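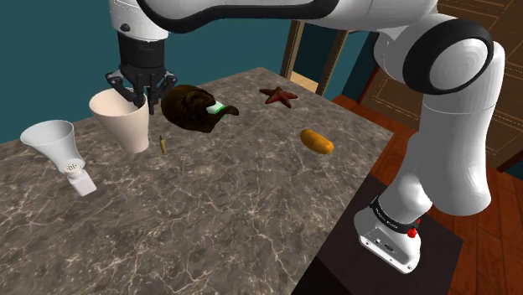

J'ai fini par acheter le guide de bonnes pratiques d'Onduvar sur les cellules robotisées simulées, celui que tout le monde se repasse en PDF depuis août, et je l'ai lu en deux soirées (avec du thé, beaucoup de thé). Bilan : je le garde, mais pas pour les raisons que j'imaginais !

Le texte est signé I-hsuan Hsiao et compte 24 fiches courtes. La meilleure, à mon goût, c'est la fiche 6, sur le choix des objets à saisir. Elle demande de mélanger le rigide, le mou et le fragile sur le même plateau : un gobelet en papier, un petit pain, une étoile de mer, un mégaphone, pourquoi pas. J'ai longtemps fait mes essais avec des cubes, et je me reconnais un peu trop dans ses remarques - aïe.

Très bien aussi, la règle sur l'approche : on note la position de la pince ouverte au-dessus de l'objet avant chaque fermeture, et on garde la même consigne d'un essai à l'autre. Le guide réclame plus de 500 essais par objet avant de publier un taux de réussite. C'est long, mais mes chiffres bougeaient encore beaucoup avant ça.

Côté déceptions, le chapitre sécurité est maigrichon. Trois pages sur l'arrêt d'urgence, rien sur le passage du simulateur à l'atelier, et un renvoi vers le manuel Fustora que je n'ai pas. L'index est pénible - cherchez « socle », vous tomberez sur « câblage ».

Je le conseille à qui débute en simulation. Pour une vraie cellule, prenez autre chose en complément.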